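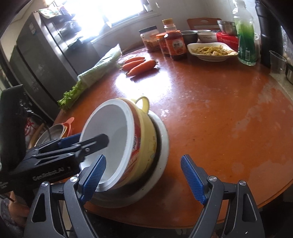

Frequently Asked Questions: The Grameleo Supper Swap

What is the supper swap?

It's a once-a-month evening where neighbors bring a home-cooked dish, put it on the shared table, and go home with portions of everybody else's! Kalliopi Tsoukalas started it in her own kitchen with two friends, and we now have 97 households on the list.

Do I have to be a good cook?

Not at all! Plain lentil soup is one of the dishes people ask for most (there's almost never any left). If you can make one thing you like eating yourself, bring that.

How much should I make?

Enough for eight small portions. You'll take home eight in return, all different, and that covers a few lunches for most people.

What should I carry it in?

Anything with a lid that closes. Bring empty tubs too, and write your name on the bottom of everything, bowls included. We love seeing the odd family dishes come out, so don't feel you need a matching set.

Can I bring meat or fish?

Yes, as long as it's fully cooked and has been kept cold. Please fill in a card listing every ingredient, even the small stuff like stock cubes or a spoonful of mustard. Vegetarian dishes go at the window end.

When and where do you meet?

Upstairs at the Galar Hall, doors at 6:30 p.m. We take a break in August and come back in September, usually with far too many zucchini.

Is there a fee?

Two dollars at the door toward the hall rental. Kids are free.

Can I get the recipes?

Please do! Makis Katsaros keeps the recipe binder, which has 417 pages and a very tired spine. You're welcome to copy anything out of it on the night. His own bean stew is near the front and it's wonderful.

I left a bowl behind. Where is it?

Probably on the shelf by the coat hooks. Ask Siobhán Keogh at the next swap and she'll help you look.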